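July, bench notebook, cloth table

Started 8:40. Coffee first, then the red cloth, which I still don't believe in.

For anyone picking this up cold: the claim we were handed is that a short-pile red cover is the best surface for sorting and handling small household things. Quieter, kinder to glass, nothing slides. Irberg sent us the sheet and the sheet says the pile is good for 4000 placements before it shows wear. It doesn't say what was being placed, or how heavy it was, or what they mean by wear. I've read it three times now and there is no second page.

So the plan was to put ordinary mixed stuff on it and watch how it behaves. Mug, ball, small container with a lid, the waffle sponge, and the little white thing with the rainbow stripes that keeps turning up in every box I open. No weights, no gauges. If the cloth only works with a test kit on it, I don't want it.

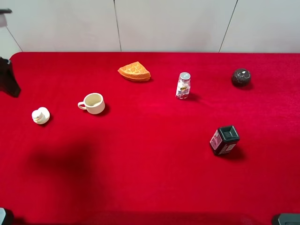 I kept the things spread out, with plenty of cloth between them. My complaint about the last layout (the Pultimar one) was that everything got bunched in the middle and you couldn't tell whether an item had stayed put or was just leaning on its neighbor. The sheet would like us to believe that doesn't matter. I think it matters a lot.

First gripe is the pile. It has a direction, and it shows. Streaks all over, lighter one way and darker the other, and I can't tell a drag mark from ordinary nap by looking. If wear is supposed to be judged by eye then I'd like to know whose eye. Tried brushing one corner flat with my hand before setup and all I got was a different set of streaks.

Second gripe, the ball. Anyone who wants to sell you a soft surface brings out a ball, because a ball sitting still looks like proof. It's proof that the table is level. I checked the table with the long level before the cloth went on and it was fine, so I'm giving the cloth no credit for that yet. The fair way to do this is bare table, then cloth, same ball, same spot. Bare table is still to do.

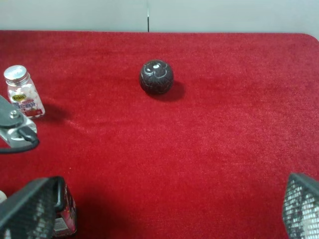

Speckled ball and the small container with the silver lid, wall seam behind.

Third gripe is glare and color. Red was somebody's choice and I'd like to hear the argument for it. Pale things stand out well, I'll give them that. Dark things are a different matter, because a dark object and its own shadow start to run together on red and you lose the bottom edge. Gray would do both jobs well enough. Sison used gray for years and the only complaint I remember was that it looked dull. I can live with dull.

Also the white items wash out under the lamps. I don't count that against the cloth, but it makes the white on red argument weaker than it sounds on paper. You get a nice bright blob and not much shape. 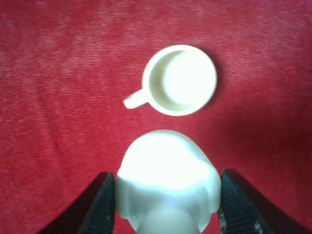
Handles are the thing I'd watch. On a hard top you can nudge a mug by its handle and it turns where it stands. I want to see if the nap grabs the base and makes it tip instead. My guess is it grabs a little with light pieces and makes no difference with heavy ones, but that's a guess and should be read as one. Do not copy it into the summary as a finding. This has happened before.

On cleaning: the sheet says "wipe down." You can't wipe down fuzz. You can go over it with a lint roller, and then you need lint rollers. The Bornon mat wipes down. It also squeaks, so there's that.

To do next time
- bare table run, same items, same spots
- gray cloth next to red, same lamps
- lamps down a notch for the white pieces
- mark nap direction on the underside with chalk
- ask Irberg what a placement is
- cut a 14 inch offcut and keep it in the drawer as the unworn reference

Verdict for now: it's a decent tablecloth. I wouldn't sign for a second roll on the strength of one sheet of paper, and I'd want the bare table run in this book before anybody quotes the 4000.

Put the lint roller back in the left drawer, please.

Recent entries
Bornon mat, squeak again
Pultimar layout: why I don't like it
Drawer liners, second try
Sison gray, what is left of the roll
Lamp heights and shadows
Chalk vs. tape for marking spots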